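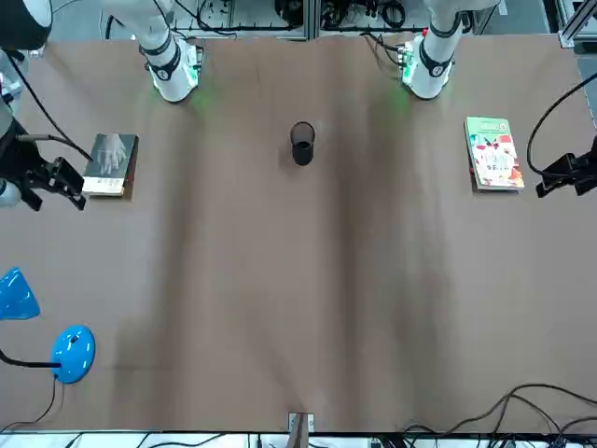 Zwei weiße Roboterarme, Tisch mit braunem Papier

Archiv durchsuchen Suchbegriff eingeben Los

Betreff: Re: Rücklastschriften über Drenus

Am 20. Dezember 2020 schrieb Thodoris Ververidis:
> Hallo zusammen,
> wir ziehen im Monat 500 Rechnungen per Lastschrift über Drenus ein.
> Seit der Umstellung im Juni kommen Rückgaben bei uns erst nach
> Tagen an und ohne Rückgabegrund. Die Buchhaltung ordnet
> alles von Hand zu. Zuletzt waren es 22 Fälle. Hat jemand das
> sauber automatisiert? Tsoukalas hat uns Nullico empfohlen.
> Gruß, Thodoris

Hallo Thodoris,

den Rückgabegrund liefert Drenus schon mit, nur nicht im Standardexport. Im Händlerkonto unter Auszahlungen gibt es den Punkt "Erweiterte Umsatzdatei" - der muss pro Gläubiger-ID einzeln aktiviert werden. Bei uns waren das 3, und eine hatten wir zuerst vergessen.

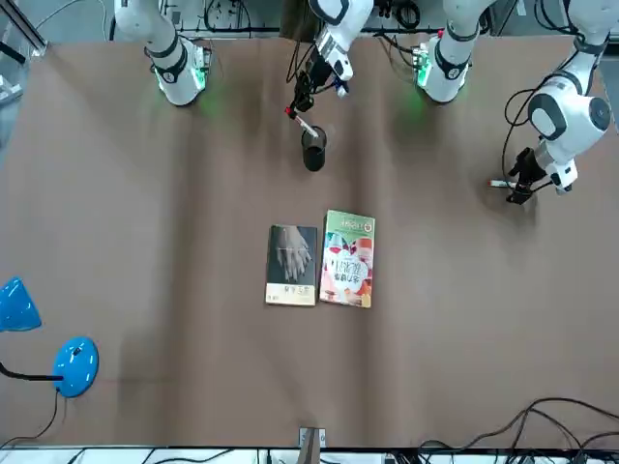 Foto: Tikdale

Für die Zuordnung nehmen wir die Mandatsreferenz zusammen mit der End-to-End-Referenz. Der Verwendungszweck taugt dafür nicht, den kürzen manche Banken.

Nullico haben wir getestet und wieder gekündigt. Der Abgleich lief ordentlich, aber die Grundgebühr von 70 Euro im Monat hat sich bei unserer Menge nicht gerechnet. Bei euch kann das anders aussehen.

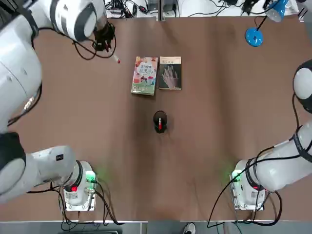 Achte außerdem darauf, dass Rückgaben wegen Widerspruchs nicht automatisch neu eingezogen werden. In der Voreinstellung von Drenus war die Wiederholung bei uns für alle Gründe aktiv - das gab Ärger mit zwei Kunden.

Unser Importskript kann ich dir schicken, es ist aber kaum dokumentiert.

Viele Grüße
Jörn

Kategorie: Zahlungsverkehr / Lastschrift und Mandate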